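Where Do Old Socks Go? A Survey of Household Textile Waste in Kadside
Term project, Environmental Studies, May

1. Background

Most advice on used clothing deals with coats, jeans and shirts. Small items get much less attention. Our group wanted to know what people do with socks and gloves that are worn through or have lost their match, because these are hard to sell or give away. The Melletti thrift store on the main road does not take them, and the city drop-off list only says "clean textiles."

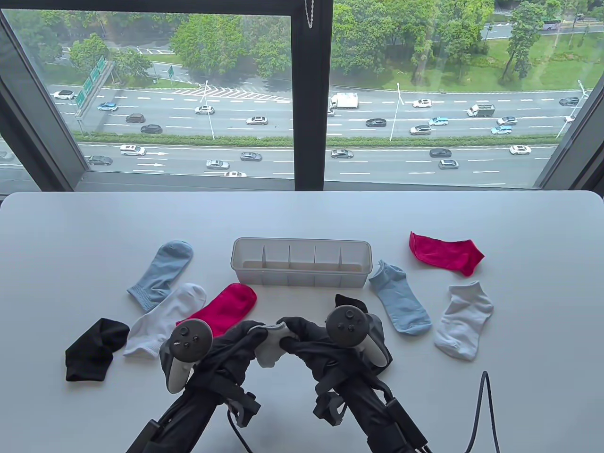

We wrote a short survey and gave it to 21 households in the Kadside apartments. Each household kept a tally for three weeks. They noted every sock or glove they stopped using, why they stopped, and where it ended up. We did not ask about brands or prices.

2. Materials

Most of the items were cotton blends with some elastic. Gloves made up a small share of the tally. Mixed fibers matter here because they are harder to shred and reuse than plain cotton, and a knit cuff often contains rubber thread.

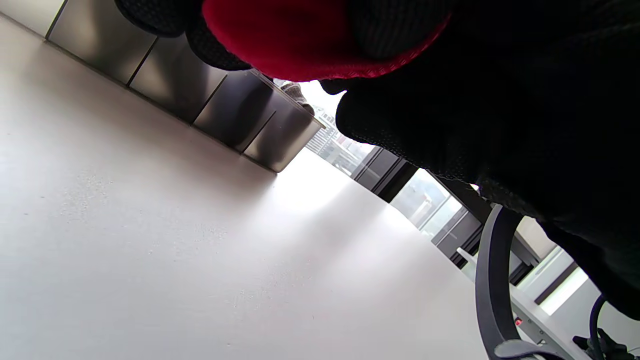
Knit glove in black with a red section.

3. Results

The households listed 54 items in total. Of these, 23 went straight into the trash. The rest were kept as rags, put in a drop-off bin, mended, or left in a drawer with no decision made. We had not planned for that last group, so we added a line to the form after the first week. Some drawer items from week one may be missing.

Holes at the heel or toe were the most common reason given. Loose cuffs came next. Only a few people mended anything, and those who did used ordinary sewing thread.

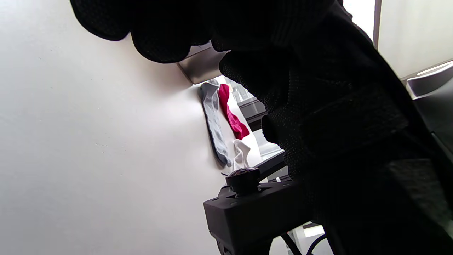
Dark knit or mesh fabric seen close up.

4. What could be done

Siu Recycling told us by email that it accepts single socks if they are clean and bagged. None of the households knew this. We drafted a one-page notice for the laundry room and sent it to Estumico, the building manager. It lists what can go in the bag and the pickup hours, which end at 4 p.m. 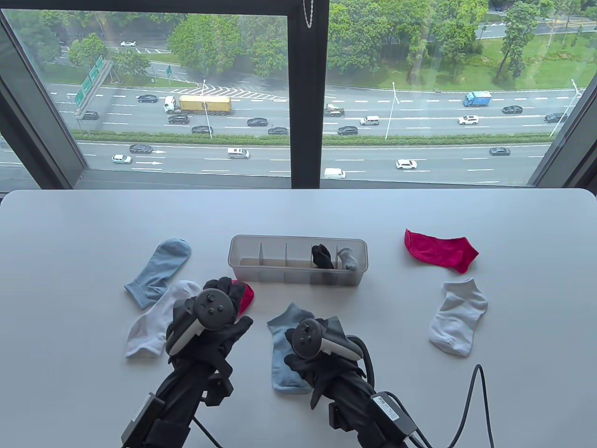
One reply to our draft objected that a notice would not change much, and that people throw out socks when they fold laundry at home, a long way from any bin. The same reply asked for small bags handed out to each apartment. We agree that this should be tried, and we have added it to the plan for next term.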